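Category: Datasets / Simulation / Manipulation
3 comments · 13 shares

# Prurnitz Doors – data card and recording rules

Simulated door-opening episodes for a parallel-jaw gripper, wrist view.

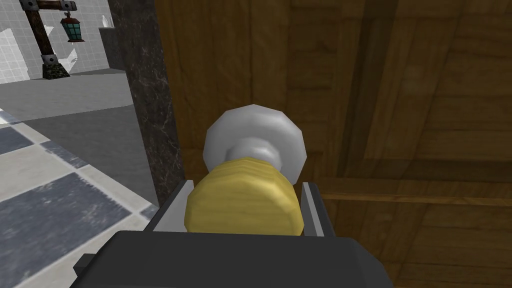
Release 2 holds 3000 episodes across 151 room layouts. Maintainers: Romana Gajdoš (recording), Vlasta Sýkora (review).

## Recording rules

- Start each episode with the gripper clear of the door.
- Close on the knob or its neck. Grasps on the door panel or frame are rejected.
- Do not edit contact forces after the run.
- Keep failed attempts and set `success: false`. Release 1 dropped them, and the numbers it gave were too good.
- Materials and props may be randomized. Knob geometry may not – it is fixed per door ID.

## Review

A second person replays every episode flagged for slip or mesh overlap. In the February pass, 318 episodes were flagged and 13 were removed. The rest carry a `note` field.

## Known limits

Low-polygon knobs give uneven contact normals. Do not use this set to support force-limit claims on hardware. Doors with lever handles are in the Porkell set, under separate rules.

Last edited August 14, 2023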